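Home · Threads · Replies · Saved · About

Hoi-yan Mok
Thread, 14 posts

1/ OK so a bunch of you asked whether I still think home robots are a decade off after I spent most of July looking at the things. Short version: laundry is further along than I figured, dishes are further behind, and don't get me started on fitted sheets. Long version, get a snack.

2/ For anyone new here, I ran the back room of a dry cleaner for years before I started writing about machines for a living. So I have Opinions about how clothes get picked up. Most demos I see are made by people who have never had to sort somebody else's hamper before 7 a.m., and it shows!

3/ First stop was the shop floor at Bultell, where they do uniforms for restaurants and clinics. They've had a folding machine forever. It does 600 pieces an hour if a human feeds it flat, with the collar facing the right way. Feed it a balled-up apron and it just stops and blinks at you.

4/ And that's the whole problem with cloth right there. Folding a flat towel got solved ages ago (there are machines older than my car that do it). Getting from a heap to a flat towel is the part people still get paid for.

5/ The floor lead there told me she'd trade the fancy folder for anything that could find a shirt's shoulders in a pile. She said it without even looking up, while finding a shirt's shoulders in a pile.

6/ So then the home stuff. The chore I care about is clothes into the basket, with no folding at all. If you have teenagers you know this is 80 percent of the battle. I watched a lot of attempts at it this summer, two-armed setups mostly, in little carpeted rooms.
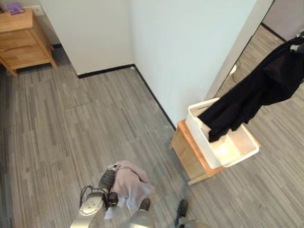

7/ What I like about two arms is you can deal with a long piece in one hand and keep hold of something else in the other. People do this without thinking. You've got a sock in your left hand for five minutes and no idea why. A one-armed machine has to make a trip for every single thing, and it gets old fast.

8/ Long black clothes are my personal stress test, by the way. Pants, maxi dresses, anything that hangs. Dark fabric hides its own folds, so a camera can have a rough time telling a leg from a waistband. And with anything long, getting one end in the basket means very little. The rest of it can slide right back out over the rim, and now you're starting over.

9/ Light, thin stuff is a different headache. It bunches. You grab it in the middle and you've got a wad, which is totally fine for a basket and useless for a hanger. I'd happily take the wad! I've been putting wads in baskets my entire adult life.

10/ Shop chores next. Hurnex let me hang out while they tried a restocking cart on boxed goods, and boxes are just so much easier. A box is the same shape when you put it down as when you picked it up. They had 200 boxes on the shelves before lunch and I was honestly a little bored, which I mean as a compliment.

11/ Then somebody handed it a bag of rice. Long pause. Two tries. It got the bag up there but leaning on its neighbor like it had been out all night. The crew fixed it by hand and moved on.

12/ A few people replied last time asking about money. I don't have good numbers, sorry. Tsai quoted me 2000 a month for a leased floor unit, with service in there, and that was for a store. For a house? No one would give me a figure I'd feel OK repeating. Flovard wouldn't even guess, and I asked three different ways.

13/ Where I've landed: if you run a shop with boxes and flat floors, go get a trial, you'll probably get some use out of it now. If you want your bedroom picked up, I'd wait. I'd also want to see the same machine do the same room after a kid has lived in it for a week, shoes and chargers and cereal bowl included. I've asked two teams for that and I'm still waiting to hear back.

14/ Next thread is dishwashers, loading only. If you've got a rack layout that you think would break a robot, send it to me, I'm collecting the worst ones. My sister's is currently winning and she's very proud.

Last updated: July, 4:40 p.m.

More from this author
The hanger problem, part two
I timed myself sorting socks so you don't have to
Why restocking carts hate bags
What a dry cleaner's back room taught me about grippers
Reader mail: robot vacuums and stairs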